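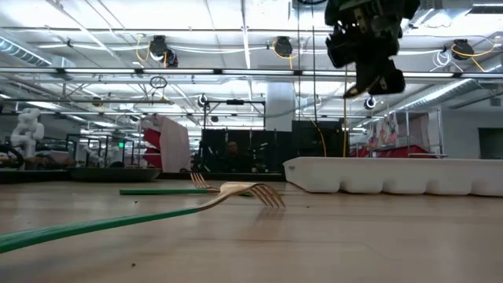

Station check before collecting, Skomell hall, cutlery task. This list is for the operator who opens the station in the morning and for the one who takes it over after lunch. Please go through it in the written order and put your initials after each point. The task needs the forks with green handles and the white tray, and they should lie on the bare wood with the gold tines free to grasp, as they do now. We collect 100 episodes per shift, and an episode recorded on a badly prepared table costs more time in review than it saved in the morning.

1. Emergency stop
Press it once with the arm at rest, release, restart.
Checked: OK
Comment: The button goes in a little hard. It works, but I have asked for a new one from the Crichton stock.

2. Table surface
Wipe with a dry cloth. No spray before a session.
Checked: NOT OK at first look
Comment: Small dark specks on the wood. The wrist camera sees them very well, and in April we had to mark 651 episodes for second review for this same reason. Wipe also between the sets, please.

3. Table fixing
Push on each corner with the flat hand.
Checked: OK

4. Gripper fingers
Look at both tips. Open and close three times without load.
Checked: OK
Comment: If a tip is changed, write it in the log before the next episode – the training people must know from which episode it is different.

5. Cables at the arm
Move the arm slowly through the whole work area and follow the cables with your eyes.
Checked: OK with remark
Comment: The yellow cable must never lie on the table in front of the tray. Last week it was pulled by a sleeve. Hang it behind.

6. Overhead cable reels
Pull and let back slowly. Do not let the cord run by itself.
Checked: OK

7. Start positions
Change the place and the angle of the forks after each episode, according to the Bellolico sheet.
Checked: OK with remark
Comment: Some operators turn the forks only a few degrees. This is not enough. The model then learns one picture and fails on Sunday when somebody else sets the table. Overlapping forks are allowed and wanted, in 20 episodes of each shift.

8. Speed limit
Read the value on the screen and compare with the card.
Checked: OK

9. Disk space
There must be place for one full shift. Move old sessions to the Dravavdale server first and wait until the copy is confirmed.
Checked: OK
Comment: The goal for this task is 3,000 accepted episodes. Failed grasps are also kept, with the label "failed". Do not delete them.

10. People near the arm
Say loudly "arm on" before enabling. Wait for an answer from everybody who is within reach.
Checked: OK
Comment: A nod is not an answer – headphones are often on.

Open points: stop button (item 5 in the parts order), new cloths.

Station released for collection after second wiping of the table.
Alvar Björklund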